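4.2 Handling instructions and what households do with them

The second part of the study looked at how people read the back labels of household liquids once the container is already at home. Section 4.1 covered the shop shelf, where shoppers mostly compare price and volume. At home the label has a different job. It has to tell the reader how much to pour, what to keep the product away from, and in some cases how to hold the container.

We worked with 59 households in two housing areas, Vondside and Mena. Each household kept a short diary for laundry, dishes and floor cleaning, and each was visited once by Oyelaran or Hamdy. Diaries gave us 2416 entries in which a liquid product was poured. Respondents noted the product, the measure used (cap, cup, or by eye), and whether they had looked at the label before pouring.

The main result is simple. People read the label the first few times they use a product and then stop. A change of brand brings the reading back for a short while, and so does a change of container size. A change in the wording of the label, with the container left as it was, did not. Several respondents were surprised during the visit to find that the dose on their current container differed from the one they remembered.
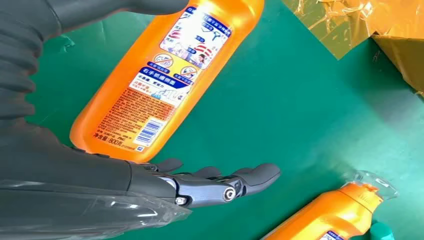 Figure 3. Orange bottle of liquid laundry detergent with a label mostly in Chinese. The white characters on the dark blue banner read "右手抓握侧面" (right hand grips the side).

Dosing was the item most often looked up, followed by advice on fabrics. Warnings were rarely looked up on purpose. When they were mentioned in the diaries it was nearly always by parents of small children, who had read them when deciding where to store the product. One mother in Mena moved everything to a high shelf after reading a single label, and then stopped reading the others because they all lived on the same shelf.

Language made less difference than we had expected. In 39 of the households, at least one product in regular use carried a label that the main user could not read in full. These users relied on drawings, on numbers next to units they knew, and on other members of the family. A grandmother in Vondside had her grandson write the dose on the cap in marker. She poured more evenly than most of the people who could read their labels - her entries hardly vary across the whole diary.

Small symbols were a weaker aid. During the visit we showed each respondent a set of common warning symbols taken off their packages and printed alone on cards. Symbols with a slash through them were understood as "do not," but the thing being forbidden was often guessed wrong. The same symbols did better when a line of text stood under them, even if the text was too small to read comfortably. Respondents said that the text made the symbol look official.

Hamdy coded the free comments and Oyelaran coded a second pass without seeing the first. Most disagreements concerned comments that mixed storage and safety, and these were settled by discussion. We kept storage as its own category, as respondents talked about it far more than we had planned for.

One limit should be noted here. The diary itself asked about labels, and this may have led people to read them more often than usual. The drop in reading after the first uses is therefore likely to be steeper in ordinary life than in our data. Refill pouches, which often carry a shorter text than the container they are meant to fill, are treated separately in Section 4.3.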